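Stevthorpe Toy Library
@stevthorpetoylibrary

The brick collection is being re-sorted this month. This thread sets out how the bricks are handled, what borrowing families will notice, and how to return a set in good order. Questions may be left as replies and will be answered during desk hours.

Stevthorpe Toy Library
The collection stands at nearly 4,000 loose bricks, along with a smaller number of large cubes and base plates. Most came to the library in two donations, one from a nursery school that was closing its block corner and one from a family on Moradi Street. Neither donation was sorted when it reached us.

Stevthorpe Toy Library
Until now the bricks were lent in mixed tubs. Parents told the desk that a mixed tub suits a child who builds freely, and frustrates a child who wants to finish a red wall in red. Both kinds of tub will be offered from October.

Stevthorpe Toy Library
Sorting is done on a wide tabletop in small lots. A lot is tipped out and spread until no brick lies on top of another. Containers stand at the corners, where they can be reached without leaning over the bricks.
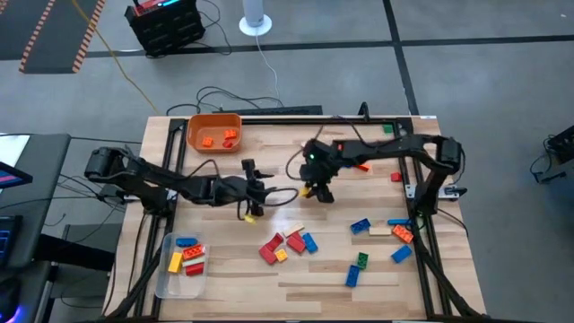 Stevthorpe Toy Library
Color is the first pass. Size is the second. We tried the two together in the spring and the work slowed down badly, with many bricks picked up, considered and put back where they came from.

Stevthorpe Toy Library
Orange and red give the most trouble. Under the ceiling lights in the late afternoon an older red brick and a newer orange one can look very much alike. When in doubt, the sorter holds the brick against one of known color. Doubtful bricks go to the mixed tub and no further time is spent on them.

Stevthorpe Toy Library
Beige is kept as its own color and is not placed with yellow. This was discussed at some length. Children who build houses ask for beige by name, and there has never been enough of it.

Stevthorpe Toy Library
A note on containers. Clear plastic is preferred for finished lots, as the contents can be checked without lifting a lid. Solid-colored bowls are fine during sorting. Please do not return library bricks in bags, even sealed ones.

Stevthorpe Toy Library
Each finished tub is given a shelf number. The numbers begin at 801, continuing from the wooden puzzles, which end at 800. The number is written on the lid and again on the underside of the tub. If a lid and a tub do not match, bring both to the desk.

Stevthorpe Toy Library
Tubs hold 500 bricks in the large size. The count is made by weight on the Gonent scale at the desk and is accepted as correct if it falls within the allowance printed on the borrowing card. Families are not expected to count bricks at home.

Stevthorpe Toy Library
In reply to several messages: no charge is made for one or two missing bricks. Bricks travel in coat pockets and most of them come back. A small dish is kept at the desk for strays, and they may be dropped in it at any time without a word to staff.

Stevthorpe Toy Library
The floor is checked at the end of each sorting period. Bricks roll less than balls and beads do, but they bounce, and they are found further from the table than one would expect. The large cubes are handled at floor level in any case, as they take up too much of the tabletop. 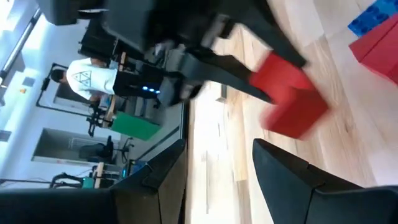

Stevthorpe Toy Library
Large cubes will be lent separately from the studded bricks. They were mixed in the past, and the cubes filled the tubs while adding little to what could be built. A set of cubes can be borrowed alongside a tub on the same card and does not use up a second loan.

Stevthorpe Toy Library
Cleaning. All bricks are washed in warm water with a mild soap, rinsed, and spread on towels overnight. We ask families not to put them in a dishwasher. Several of the older bricks have lost their grip on one another, and high heat is the likely cause.

Stevthorpe Toy Library
Bricks that no longer hold are withdrawn. They are not thrown away. Withdrawn bricks go into the craft box and may be taken home free of charge for printing, stamping or gluing. Ask for the box marked Hanex, after the shipping carton it started out as. The name has stayed with it.

Stevthorpe Toy Library
Age guidance. Small bricks are lent to households with children aged 4 and over. Where there is a younger brother or sister at home, the desk will suggest the large cubes. The final decision rests with the parent or guardian.

Stevthorpe Toy Library
Stuck bricks. Two thin plates pressed together are the most common reason a tub comes back with a note attached. Please return them as they are. Kitchen knives leave marks along the edge, and teeth leave worse ones. The desk has a plastic separator, which may be used on the premises.

Stevthorpe Toy Library
Collections manager Dzintra Sakalauskas has asked us to add the following: "A tub does not need to come back sorted. If a child enjoys sorting, that is part of the play and we are glad of it. If it becomes a chore at the end of the loan, please leave it to us."

Stevthorpe Toy Library
A reply asks whether finished models may be returned whole. They may. Models are kept on the windowsill for a short time and then taken apart for the next loan. A child who would like to keep a record should draw or photograph the model before it is returned.

Stevthorpe Toy Library
A second reply asks about green. Green was well represented in the nursery school donation and poorly in the other, and many of the pieces are trees and fences. These are now grouped with the scenery items on the lower shelf. Plain green bricks stay with the rest.

Stevthorpe Toy Library
Further donations of bricks are welcome. Any make will be considered, provided the bricks are clean and fit the ones already held. The desk keeps a test brick for this purpose. Bricks that do not fit will be offered back to the donor on the spot.

Stevthorpe Toy Library
Mixed tubs remain available while sorting continues. Single-color tubs will be placed on the shelf as each color is completed, beginning with blue and yellow. Red and orange will follow together. Reservations for single-color tubs are open at the desk and by telephone.

Stevthorpe Toy Library
Correction to the post on shelf numbers: the underside number is on a printed label, and only the lid is written by hand. Please do not peel the label, including when it has begun to lift at a corner. The desk will replace it.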